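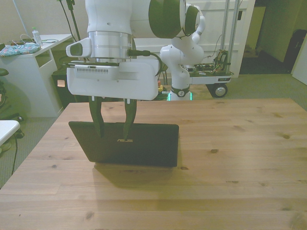 One borrower's complaint, printed in the comments section of the Harcombe Library newsletter, was that a laptop loan ought to last as long as a book loan, and that two weeks was "no use to anyone writing a thesis". The length of the loan is among the most disputed features of **laptop lending**, the practice by which a library issues portable computers to its members for use in the building or at home.

## Terminology

The terms *laptop lending*, *device lending* and *technology loans* are often used interchangeably. In stricter use, device lending also covers tablets, e-readers and mobile hotspots. A laptop that may only be used inside the library is usually called an *in-house loan*, and one that may be taken away is a *take-home loan*. Fixed desktop machines for the public are treated separately, though many libraries manage both under the same booking rules.

## Background

Early schemes were mostly found in university libraries, where students wanted to work away from the computer labs. Public libraries took up the practice more slowly. Their collections budgets were generally organised for books and other items with a long shelf life, and a laptop had to be replaced far sooner.

Demand grew as government forms, job applications and school work moved online. Many households had a phone but no computer with a full keyboard, and branch desktops were booked out in the afternoons.

## Operation

### Eligibility

Most libraries require full membership and a current address. Under-18s normally need a parent or guardian to sign the loan agreement. Some services exclude members with unpaid charges, while others have dropped the rule after abolishing overdue fines.

### Loan periods

In-house loans are commonly measured in hours and take-home loans in days or weeks. Renewal is allowed only where no other member has placed a hold. Longer loans suit students and job seekers but lengthen the queue — a small fleet can be fully committed for months at a time.

### Privacy

Files left by one borrower must not reach the next. Two methods are in general use. In the first, software restores the machine to a saved state each time it restarts. In the second, staff erase and reinstall the system after return. The first is quicker but can destroy a borrower's work if the laptop is shut down without a backup, and libraries using it usually lend a USB drive with the machine.

### Storage and charging

Laptops are kept in locked trolleys or in self-service cabinets, which release a charged machine when a card is scanned. Chargers are catalogued as separate items in some systems and as part of the laptop in others. Missing chargers are a frequent cause of disputed returns.

## Harcombe scheme

Harcombe Library began take-home lending in May with 27 laptops, issued from a Muver self-service cabinet and catalogued through the Cusi library system. The scheme was later extended to the Pitera branch. A service report dated July 22, 2023 recorded 1,716 loans across both sites. The loan period was left at two weeks, with one renewal.

## Criticism

Objections to laptop lending centre on cost, particularly batteries, repairs and software licences. A further criticism is that a laptop is of limited use in a home with no internet connection. Several libraries have responded by packaging a hotspot with each computer, although mobile coverage in rural districts is uneven.

## See also

- Digital divide
- Interlibrary loan
- Library of things
- Public computer access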